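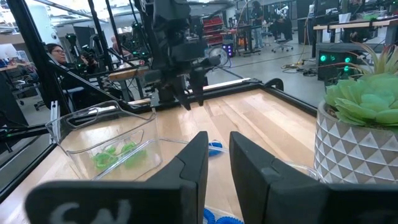 Clear bin on the table, two green pieces in it.

Ask Around > House & Storage > Small Spaces > Small stuff everywhere

How do you store tiny household stuff when there's no closet and only one table?

Yatziri Lozano
posted in Small Spaces

Moved to Arnitside in April, 549 square feet, me plus two kids half the week. No hall closet. No linen closet. One closet in the bedroom and it has the water heater in it. The big furniture is sorted out, that was easy, either it fit or it went. It's the small stuff I can't get on top of. Batteries, tape, craft bits, birthday candles, the screws that came with the bed, chargers for things I may or may not own anymore, buttons, game pieces. All of it ends up on the table because the table is the only flat thing at adult height. Then we want to eat and it all gets shoved into a bag, and the bag goes under the bed, and that's the last I see of the tape.

So far I've tried:

A shoe organizer on the back of the bathroom door. Door won't close now. Kids hate it.

Decorative baskets from the thrift store. Look great. Can't see a thing in them so I buy more batteries.

Clear plastic bins. Better. But I bought five at once in different sizes and they don't stack, and lids have gone missing. Also they fill up with one or two random things and then just sit there taking up the space of a full one.

I rent, and the lease says no holes bigger than a picture nail. Walls are plaster and kind of crumbly anyway. Budget is small. I don't want a whole system, I want to find the tape. What do people do?

Oh and the table's wood and it's my grandmother's so nothing that scratches please. There's already a mark from somebody dragging a bin accross it.

Marama Quinlan
answered – marked helpful

I lived in a one-room place over a bakery in Skeltodby for seven years, so I've done most of this wrong already.

First thing, and do it before you buy anything. Put everything small you own on the bed. Has to be the bed, that way you can't quit halfway, you need to sleep there. Don't sort by what it IS. Sort by when you'd go looking for it. Tape, scissors, a pen, stamps – those all get grabbed at the same moment, you're wrapping or mailing something. Keep them together. Batteries go with the little screwdriver that opens the battery door, I don't care that one is a tool. Candles go with the lighter and the cake stuff. You'll have five or six piles and a big sad leftover pile.

Leftover pile: one box, with a lid, date on it in marker. If you haven't opened it by the time you'd want to move again, out it goes. Exception is hardware from furniture you still own. That goes in a zip bag taped to the underside of the furniture. Bed screws on the bed frame, table bolts under the table. Best trick I know. Painter's tape so it comes off clean.

Then the containers. You already found out mixed sizes don't work. Pick ONE size and only that size. Shallow. Deep bins are where things go to die, you're digging through layers and you give up. I like about the height of a paperback lying on its side. Clear is right, keep the clear ones you have if any two of them match, give the rest away. Forget lids for anything you use weekly. The lid is one more step and kids won't do it, you won't either. Lids for the once-a-year stuff.

Half-full bins: you said they sit there with one or two things in them. That's a pile that isn't really a pile. Merge it. If the two things don't belong with anything else, put them in a small cup inside a bigger bin. Jam jar, muffin liner, the bottom half of an egg carton. Dividers can be garbage, nobody sees them.

Where to put them with no closet and no holes:

Under the bed, but on something that rolls. I took a drawer out of a busted dresser and screwed four casters on it. Slides out, you see everything from the top. Bags under the bed are hopeless, I agree.

Top of the fridge, for yearly stuff. Not batteries, it gets warm up there.

A narrow freestanding shelf. Mine was a Degefa, the skinny one, I got it used. It fits in the gap beside a stove or a door. It leans a bit on old floors so fold up some cardboard under the front feet so that it tips back to the wall.

For the table. Felt pads on the bottom of whatever lives there. The stick-on kind fall off plastic after a while, so I cut a piece of old wool sweater and used double-sided tape. For the mark you've got, try a walnut if it's shallow. Rub the nut meat along the scratch and wipe it. On light wood go easy, it can darken it, so test on the underside. If you can catch it with a fingernail leave it alone, grandmothers' tables are allowed a scratch.

Last thing. Let one container live on the table full time. People say clear the table completely and I never lasted past Saturday. One bin, no lid, everything that lands during the day goes in it. Before dinner the bin goes on a chair. After the kids are down you empty it into the right places, takes as long as the kettle. If it's overflowing you skipped a few nights, fine, do it now.

Crisóforo Salinas
answered

Get rid of half of it. I had a garage full of jars of screws, my father in law's jars mostly, and I used maybe three screws in all that time. Gave away the lot. If I need one I go to the hardware store and buy one.

Fishing tackle box is good for the rest. Has a handle.

Baltazar Ayala
answered

Agree with most of what Marama said but going to push back on no labels (she didn't mention them so I'm guessing she doesn't use them?). With kids in the house you need labels, even on clear bins. Seeing what's in there tells you where to find it. It doesn't tell an eight year old where to put it back. Different problem.

What worked at ours. I'm a dad of three and we had the same table situation, all the homework and the glue.

– Masking tape and a fat marker. Not a label maker. I bought a Pudon one, used it a week, the cartridges cost too much and the kids printed swear words. Tape you can peel off and redo when you change your mind and you WILL change your mind.

– Label the shelf too, not only the bin. Then there's a gap with a name on it when something's missing and somebody gets asked.

– For kids who don't read yet, draw it. Bad drawings are fine. My battery looks like a soda can.

– Put kid things low and put anything you'd be upset to lose high. Button batteries HIGH and with a lid that's hard to open, I mean this one, they are really dangerous if swallowed. Don't leave those in an open bin on a table no matter what. Same with magnets.

– Game pieces go in the game. If the game box is broken, throw away the box, fold the board, put all of it in a mesh zip pouch and stand the pouches up like files. We got a whole shelf down to one magazine holder doing this.

On the crumbly plaster – the adhesive hooks pull the paint off with a chunk of wall when they come down, ask me how I know. Tension rod inside the window recess or between two cabinets, hang S hooks and little buckets off that. No holes. Holds scissors, tape, chargers looped up. Don't go heavy on it or you'll hear it let go at 2 am.

Chargers by the way. Plug in each one, see if it charges anything in the house. If it doesn't, out. Wrap the ones you keep around your hand and use a twist tie off the bread. Write on the plug what it's for. Took me one evening and I've never had to do it over.

And the shoe organizer, dont toss it. Cut it in half across. The top half on the inside of the bedroom closet door might clear, measure first. Keep it away from the water heater obviously, and don't block the vents on that door if it has them.

Comments (4)

Getsemaní Cortés
Taped the bed bolts to the bed frame last night after reading this. Found the allen key in the freezer, no idea.

Yatziri Lozano
Thank you all. Did the everything-on-the-bed thing, it took until 1 in the morning and I was mad at Marama for most of it. Four rolls of tape. FOUR. Going with matching shallow bins and the one on the table. Will try the tension rod, the kitchen window has a deep recess.

Marama Quinlan
Ha, sorry. And yes Baltazar is right about labels and very right about button batteries, I should of put that in. No kids at my place so I didn't think of it.

Crisóforo Salinas
Tackle box.

This site uses cookies to keep you signed in and remember which threads you follow. Manage choices or accept to continue reading.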